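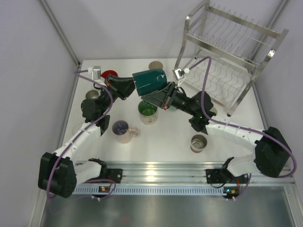 Two grippers with a dark teal cup over a white tabletop.

Mirer dash cam review
By Sakda Kaewkla, 10/24/18

I bought the Mirer after a van clipped my rear door at a junction and the driver told his insurer I had reversed into him. There were no witnesses and the claim was split down the middle.

The kit has a front camera, a rear camera and a cable long enough for a station wagon. Fitting took me an afternoon, most of it spent tucking the rear cable under the headliner. The front view is 140 degrees, wide enough to take in both curbs on a normal street.

Daytime footage is good. I can read the plate of the car in front at a stop light and usually the one in the next lane. At night it drops off quickly – plates under headlights turn into white patches, and rain makes it worse. My old Plekitz was no better after dark.

The crash sensor locks a clip when it feels a hit. On the default setting it locked 7 clips in one trip over the speed bumps near Nestia, so I turned it down 2 steps. It still locked a clip when I braked hard for a dog on the Bunnag road.

The clock lost time over the first month and has to be reset by hand. Check it, as a wrong time stamp can cause trouble if the police or an insurer ask for the file.

The memory card is not included. The suction mount came loose twice in the heat, and I now use the adhesive one.

I would buy it again for daytime driving. Anyone who drives mainly at night should look at something else.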